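Growers keep asking about foliar biostimulants for downy mildew in cucumbers, mostly after a sales visit. We walk fields and look at leaves for a living, and we don't sell any of it. These are the answers we give on the phone.

## Cucumber downy mildew: what growers ask us

**Is it downy mildew or something else?**

Flip the leaf over. Downy mildew makes angular yellow patches on top, boxed in by the veins, and a gray to purplish fuzz underneath when the morning is damp. Angular leaf spot is also boxed in by veins, but it's bacterial and has no fuzz. If you looked at 2 p.m. on a dry day and saw no fuzz, you haven't ruled anything out. Go back at sunrise.

**Can it overwinter in my soil?**

Not in the way people mean. It needs living cucurbit tissue, so where hard frosts kill the vines it has to come back in on the wind or on transplants. Anyone selling you a soil drench to "clean up" downy mildew over the winter should be asked what exactly is being cleaned up.

**The Hendex rep says their seaweed product "primes" the plant. Does it?**

Maybe, a little, in a growth chamber. We asked for field data and got a sheet showing one farm, one season and no untreated strip. The treated block looked good. So did most cucumbers in the county that June, before the disease arrived. Ask for replicated plots with an untreated check, and ask what the disease level was in the check. If there was no disease there, the product wasn't tested.

**My neighbor sprayed it and stayed clean.**

What else did your neighbor spray? Usually there's a protectant fungicide in the same tank and it doesn't get mentioned.
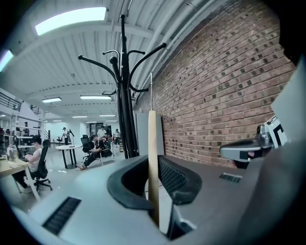 Planting date matters too. A block that goes in early and is picked out before spores move into the area will look clean no matter what was on it. We see this every year, and every year some product gets the credit.

**Is Altari really resistant?**

The catalog says "intermediate resistance," and those words mean it will get sick more slowly. In our own strip planting, Altari held its leaves longer than Wundow and gave us more late pickings. It still had lesions. We wouldn't drop the spray program on either one. Resistance that held up against one population of the pathogen may not mean much against the next, so we don't lean on old trial results.

**What about Kurtuluş?**

We've grown it once. Nice fruit, fairly uniform. One season with light disease pressure tells us next to nothing, so we have no opinion yet and would be wary of anyone who does.

**How much am I really losing if I skip the program?**

Depends when it hits. One grower shared his numbers with us: 321 boxes off the sprayed block and 112 off the one he left alone, same size, same variety. That's a big gap, but it's one farm, and the unsprayed block was also the wetter end of the field. Don't plan your budget on it.

**Do the spore forecast apps work?**

They're useful for telling you when to start scouting. A forecast is only as good as the reports feeding it, and a blank county on the map often means no one looked there. Don't wait for your county to change color.

**Should I pull infected leaves?**

In a small hoop house, go ahead if it makes you feel better. In 4,000 plants outdoors, no. By the time you can see the spots, the spores have moved on, and you'll spread more by handling wet vines.

**Can I run the same fungicide all season if it's working?**

Please don't. Downy mildew has gotten around several good materials already. Rotate by the group number on the label, not by brand name, as two brands are often the same chemistry in different jugs. The label has the limits on applications per season and the days to harvest, and it overrules anything you read on this page.

**Do you look at samples?**

Yes. Bag whole leaves dry, no wet paper towel, and get them to us before Friday so they don't sit over the weekend. Tell us the variety, the planting date and everything that went in the tank, seaweed included.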